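Chapter 2
Handles and the Hand

In this chapter you will learn:
why the thickness of a handle matters more than its length
how to measure the grip of a user
how shape, surface and weight work together
how to write a short handle specification

Before you start, you should have finished the exercises of Chapter 1 and have your notebook of measurements with you. We shall need them in section 2.3.

2.1 A part that we forget

When we buy a tool, we look first at the part that does the work. We look at the blade of the knife, the bristles of the brush, the head of the hammer. The handle comes later, if it comes at all. But the user touches only the handle, and may hold it for many hours in one day. If it is too thin, the fingers must close hard and the muscles of the forearm become tired. If it is too thick, the fingers can't go round it and the tool turns in the palm.

In the small town of Plandcombe there was a workshop which made garden tools for the local market. In January one year the workshop changed its supplier of handles. The new handles were cheaper and looked almost the same as the old ones, only a little thinner. From the first delivery of 764 trowels, many came back before the summer. The metal part was good in all of them. The customers wrote that the tool "hurts after a while" or "does not sit well", and few of them could say more than this. We shall return to the Plandcombe trowel in the exercises, where you will be asked to suggest a better handle for it.

The lesson for the designer is that users can feel a difference which they can't name. It is your work to find the name for it, and then the measure.

2.2 The cylinder as a starting point

Nearly every handle begins as a cylinder. It is easy to make, it has no wrong side, and it can be held at any height. From this simple form the designer takes away material or adds it, until the hand is satisfied. A swelling in the middle fills the palm. A narrow place near the front gives the first finger somewhere to rest. A rounded end is kinder to the palm than a flat one, and this is important in tools which are pushed. 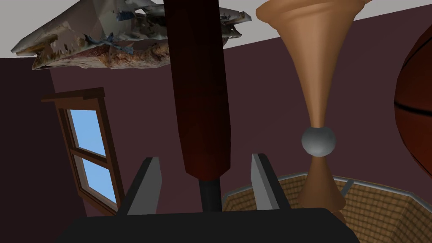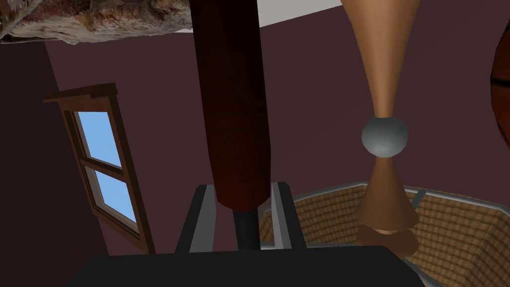
Figures 2.1 and 2.2. A long dark red cylinder joined to a black rod.

The place where the handle meets the rest of the tool is called the neck. Students often draw the neck too late, when the handle is already finished on paper, and then they find that there is no room for it. Please draw it first. Decide how wide the neck must be for the load, and how deep it must go into the handle. A neck which enters only a short way will begin to move after some months of use, and a loose handle is worse than an ugly one.

For a power grip, in which all the fingers close round the handle, a diameter near 30 mm is a sensible first trial for an adult. For a precision grip, such as we use with a small brush or a fine screwdriver, you may begin with 16 mm and go down from there. These are only starting values. They do not replace a trial with real users, and they are not suitable for children.

2.3 Measuring the grip

Take the tapered cone which you made in Chapter 1. Ask the user to slide one hand down the cone until the tip of the thumb and the tip of the middle finger only just touch. Read the diameter at this point and write it in your notebook. Repeat it 2 times with the same hand, and let the user rest between the trials. People often press too hard at the first attempt — they think it is a test of strength — and the result is then too large.

The Mikton method, which we follow in this book, uses the middle value of the three readings. The Besson method uses the smallest one. Both are acceptable in school work, but you must say which one you have chosen, and you must not mix them in one table.

2.4 The surface

A smooth handle is easy to clean, and it lets the hand change its position quickly. A rough handle holds better when the hand is wet. In kitchen tools these two wishes are in conflict, and the designer must decide which is stronger. Look at the handles in your own kitchen before you read the case of the Reda peeler in the next section, and note for each one whether the surface is smooth, ribbed or soft.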